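Sorting Tables at the Hultport Reuse Room: Common Questions

Last updated: 25 September 2021

What can I bring?
Small household items that are clean and in one piece. We do not take glass, batteries or anything over 14 inches long.

Do I need to sort things first?
No. Put everything in one bag and we will sort it at the table. If you have already sorted it, please say so when you hand it in.

How do the bins and trays work?
Each item goes into an open plastic container by type. Deeper bins are for bulky or odd-shaped things, and shallow trays are for flat ones. Colors change from table to table, so go by the card on the wall.

Can I take something from a bin?
Yes, once it has been moved to the shelves. Items still on a table are not ready - please leave them there.
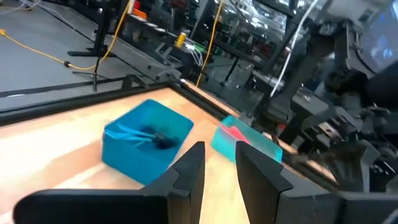

Blue bin and teal tray on a sorting table.

Is there a fee?
Drop-off is free. Shelf items are free for the first 14 each month.

Is there another location?
Druludside takes the same items. It closed for repairs in August and is open again.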